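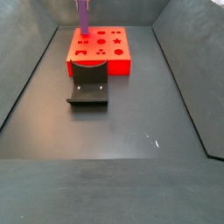
Robotics > Manipulation

Insertion success drops when I change the block position. Is my evaluation wrong?

Renzo Pace
2 min read

I'm reproducing the Nidthorpe peg insertion result with a shape-sorter board in a walled bin. The policy is trained on 1,000 demonstrations. With the red block near the back of the bin it does well on the purple bar and the corner hole. If I slide the block toward a side wall, most trials end with the bar resting on the rim. The write-up says the method handles any position. Do I need more data, or am I scoring it wrong?

Junpei Sakai

Check where your demonstrations start. We had 2,000 and nearly all of them had the board in one place, so the policy learned the place. We collected another 1,478 with the board moved and turned between runs, and the side positions got much better. Also score "touched the hole" and "seated" separately. The original result only counts seated, with a limit of 6 attempts per trial.

Hailu

Could be the walls. Does your gripper have clearance at the sides? Mine didn't.

Nitport

More data. Same thing happened to me on the Andell arm.

14 comments · 3 shares
Contact | Back to top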